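Surar Outpatient Reporting Extract: README

Maintained by the Clinical Reporting Office, Verkis Health Partnership
Contact: Fereshteh Yazdani, data steward
Last revised: 2022-10-19

Purpose

The extract supports practices that submit quality measures to their regional payer. It holds one row per completed outpatient visit. It must not be used for billing, for individual clinical decisions or for comparing named clinicians.

Contents

The main table has 13 fields. Visit month, practice code and measure code are always filled. The remaining fields may be blank where the practice does not record them in Haruna. Measures with fewer than 20 eligible visits in a quarter are withheld.

Practice settings

Contributing practices range from single-room clinics to shared premises. Setting is recorded in the field site_type, which takes one of 4 values.
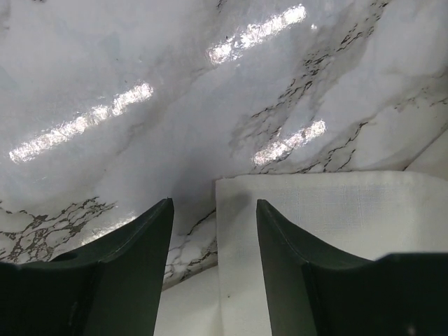
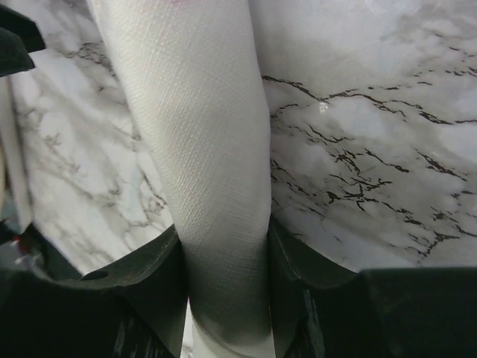
A marble-patterned surface (first) and a paper towel roll (second).

Preparation

Records are exported from Haruna each month and checked against the Grodow code list. Rows with an unknown measure code are returned to the practice for correction. Names, addresses and free-text notes are removed before the files leave the practice.

Known limitations

Practices that joined after April have incomplete figures for their first quarter. Telephone visits are under-recorded at smaller sites. The field referral_source was redefined in the current release and should not be compared with earlier releases.

Access

Requests should be sent to the data steward in writing, stating the intended use and the period required. A single request may cover up to 300 practice codes.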